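Robot Hands and Arms > Reviews and Buying Advice

Thread: Vesmont two-arm kit with the gloved hands, worth it?

benchrat_leo wrote:
Been going back and forth on the Vesmont kit since June and I'm finally close to ordering. We do small-run packing (drink cartons, bottles, snack stuff) and I want something that can take items out of a tray without me babysitting it all day. Has anyone here run one for more than a demo? The sales page is all smiles and I don't trust it. I'm also looking at the Drandent, which is cheaper but has a plain two-jaw gripper.

tray_and_error wrote:
You want Subbarao. He posted a long one in the old subforum before the move and I think most of it got eaten. Subbarao, are you around?

subbarao_r wrote:
Ha, yes, I'm around! The old post did get eaten, so I'm putting it back up with a few changes. My opinion has moved a little since I first wrote it, mostly on the gloves.

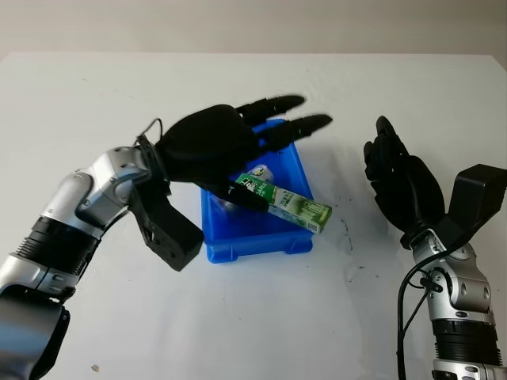

Vesmont two-arm kit, longer look
Posted by Subbarao Rajan | 2019-11-30 | Reviews

So the first thing I cared about was cartons. Little drink cartons are a pain, they're slick and they crush if you look at them funny. The gloved hand does it by pressing the thumb down on top, and I've had way fewer dented ones than with my old suction setup. It took me 77 tries to get the grip force where I liked it (I kept a tally on the back of a packing slip, don't judge). After that I pretty much left it alone.

Bottles are more of a mixed bag. Clear plastic is still hard for the vision software, and if one is lying under a carton it'll sometimes act like it doesn't exist. I put a blue tray on a white table and that helped more than any setting in the menu. Get a tray in a loud color, seriously.

Gloves: I used to say skip them. I was wrong! They wear out, and the replacement set is 400 dollars, which stings, but bare fingers slide all over anything shiny. Budget for 2 sets a year if you run it daily.

Setup was fine. The arms went on in an afternoon, then I lost a whole evening to cable routing, because the wrist cables want to loop up and snag. Clip them down early and leave slack at the elbow.
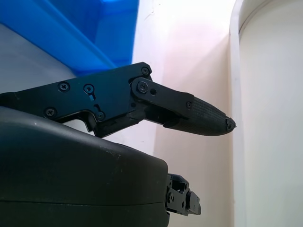 The other thing I'd check before you pay is the fasteners. Mine came with a couple of screws that backed out during the first month, and Vesmont support told me to use threadlocker, which could've been in the manual. It's a small thing but at this price I got grumpy about it. Support did answer the same day, I'll give them that.

Would I buy it again? Yeah, for mixed items. For one kind of box all day long, no, save your money.

nadar_b wrote:
Gonna disagree with my friend here. I ran the same kit for a season and sent it back. Hands are lovely, no argument, but the software license renews every year and they bumped mine with hardly any notice. I went to a Tjoa arm with a simple gripper and my line is faster. Less clever, sure, but faster.
- Balakrishnan Nadar

subbarao_r wrote:
Balakrishnan, you were packing one size of box!! Of course the simple gripper won. Try it with a tray of whatever came off the truck.

nadar_b wrote:
Two sizes, thank you. And the license thing stands.

subbarao_r wrote:
OK the license thing stands. I locked in mine for two years up front, so I haven't felt it yet. Ask me again later.

benchrat_leo wrote:
This is super helpful, both of you. Does the Prerkance plugin work with it? We already pay for that on our labeler and I'd love to keep everything in one place.

subbarao_r wrote:
Sort of. It'll read the pick log but it won't start or stop the arms. I ended up just exporting the log at the end of the shift.

tray_and_error wrote:
Which threadlocker did you go with, the blue or the purple?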